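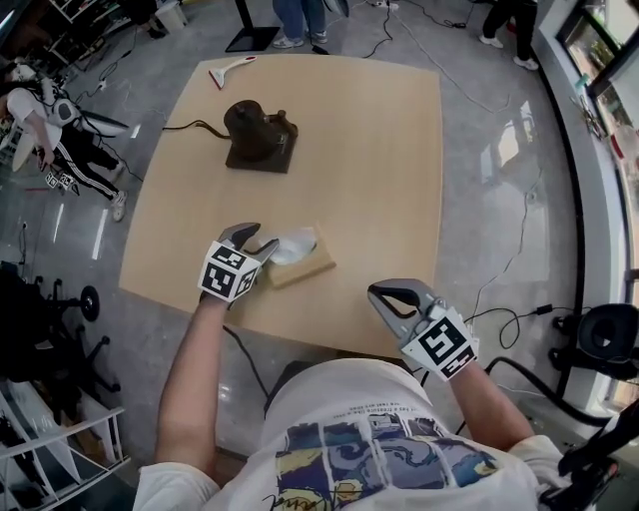

Tissue boxes, take 309

February
By Vandana Rana

Print this item | E-mail this item

Hello again from the ground floor! A few of you asked in the last newsletter what the Steddale group does all day now that the big arm is packed off to Jumer, so I figured I'd tell you. We're gathering examples. Lots and lots of examples. You pick up a pair of hand-held grippers, one for each hand, you do some ordinary little table job with them, you put everything back, and then you do it again (and again, and then it's lunch).

The white cubes with the black patterns on top of the grippers are the part visitors always ask about. The cameras use those patterns to work out where each gripper is and which way it's pointing, and that path is what the learning system gets to study. So please don't put your fingers over them, and please don't stick anything on them. I'm looking at whoever left the smiley face on mine.

This month is table clutter. A tissue box, a scraper, a dark brown appliance with its cord trailing off the table, that sort of thing. I did 309 takes with the tissue box alone and I have opinions now. A tissue is a horrible object! It never sits the same way twice, and if you close the jaws a bit too low you get the cardboard as well and the whole box comes along for the ride. Yee-man Cheung says to keep those takes and tag them, so they're all in there with a "box moved" label and my name next to them, sadly.

We've got 955 takes in the Tarkitz folder so far, and more than 800 of them passed the first check. The ones that didn't were mostly my fault for turning my wrist so far that a cube went out of view. Yee-man's tip, which I pass on because it really did help me: move at the speed you'd use to set a table for guests, and let the gripper come to a full stop before you squeeze. Also take a break after 3 sets. My forearms found that one out before I did.

A couple of small requests. Step over the cables, don't nudge them aside with your foot, or somebody spends the afternoon working out which one came loose. Write the object down on the sheet before you start the set (I keep doing it after, and then I'm guessing). And if you have something awkward in a kitchen drawer at home that you'd be willing to lend us, bring it by. Tongs, a whisk, a pepper mill, anything with a silly handle.

Next up is folding dish towels, in the Adeyemi room, mornings from 9:30. Come and have a go, I'll save you a pair of grippers.

Recent items
- Labeling night: what we got through
- The big arm goes to Jumer
- New sign-up sheet for the Adeyemi room
- Yee-man's notes on wrist angles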